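# Wrapping a sea glass pendant in copper wire

I've had a jar of sea glass on the kitchen windowsill for years, and last April I finally got round to learning how to turn it into something I could wear. My first few tries looked like a paperclip had been in a fight, so if yours do too, you're in good company! The method below is the one I've settled on, and it needs no solder, no drill and no flame.

## What you'll need

- A piece of sea glass, fairly flat and a bit longer than your thumbnail
- Soft bare copper wire, 0.8 mm for the frame
- Thinner copper wire, 0.4 mm, for binding
- Round-nose pliers, flat-nose pliers and flush cutters
- Masking tape
- A fine permanent marker
- Fine wet and dry paper, 2000 grit

I buy my wire on the small reels from Cosard, though any soft copper will do the job. Avoid anything sold as "half hard" for this one. It springs back at you and your fingers will be sore by teatime.

## Making the frame

Cut 3 lengths of the thicker wire, each long enough to go round the glass with a good hand's width left over. Run them through a folded cloth a few times to get the kinks out, lay them side by side and tape both ends so they stay flat. Mark the middle.

Now take the thin wire and wrap it tightly round all the lengths at the middle mark, five or six turns (I like seven, but that's just me). Tuck the end in on the side that will sit against the glass and squash it down gently with the flat-nose pliers. Do the same a little way out on either side.

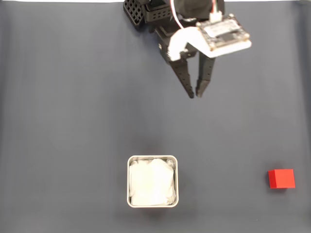
Take the tape off and bend the whole strip round the edge of your glass, starting at the bottom. Push it in hard with your thumbs -- you want it to follow every bump. At the top, where the two sides meet, pinch them together and bind them with the thin wire, four turns or so. It'll feel loose at this stage and the glass may well drop out in your lap. Mine always does!

## Holding the glass in

With the glass sitting in the frame, use the tip of the flat-nose pliers to pull the front wire inwards at each corner, just enough to hook over the edge. Turn it over and do the same with the back wire. Go round twice, a little at a time, and give it a shake over a towel. If it rattles, pull the wires in a touch more.

## The bail

You've now got six wire ends sticking up. Choose the two in the centre, bend them forward over the thick part of your round-nose pliers and bring them back down behind the pendant. Bind them at the neck and trim. The other four are yours to play with: I usually curl two into little spirals on the front and snip the rest short, pressing the ends flat so they don't catch on jumpers.

## Finishing

Rub the copper over lightly with the 2000 grit paper, keeping off the glass, then buff with a soft cloth. Leave it bare if you like it to darken, or brush on a thin coat of wax if you'd sooner keep it pink -- two coats for a pendant you'll wear every day.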